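# How we built a robot booth at our workshop

Hi, I'm Cillian! I share a big messy workshop called Fivimell with a bunch of other people who like making stuff, and since October I've been busy with a project named Deltus. It's a booth with two robot arms in it.

We started with the frame, and wow, that's a lot of bolts. I tightened 183 of them (my wrist hurt for a week). The frame is made of aluminum bars with grooves down the sides, so you can slide a part along, stop where you like and screw it down. The arms bolt to a bar at the front. Then came the floor, and walls with a brick pattern, which was my favorite bit!

A robot arm bends a lot like yours does. It has an elbow and a wrist, and at the end there's a gripper instead of a hand. Motors in the joints do the moving. Wires carry power and messages to the motors, so they need enough slack to bend too.

Cloth is tricky for a robot. A block keeps its shape, but a bag flops and folds a new way every time you touch it. 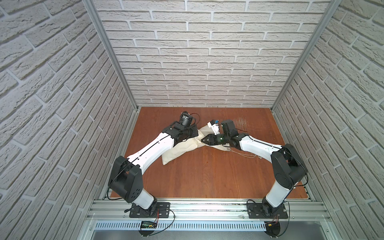
The green bottle is in the right arm's gripper.

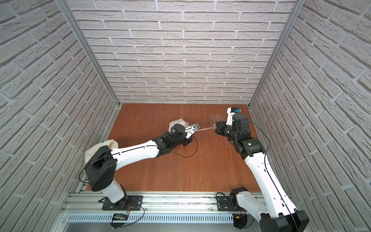
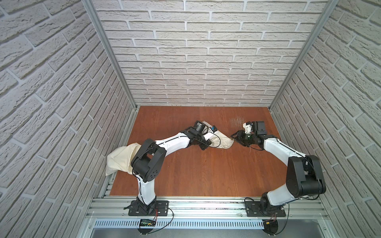
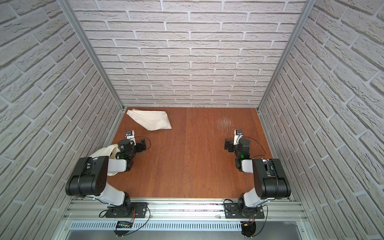 **Can a robot arm get tired?**

Its muscles are motors, so it doesn't get tired like you do. Motors can get too hot, though, and parts wear out.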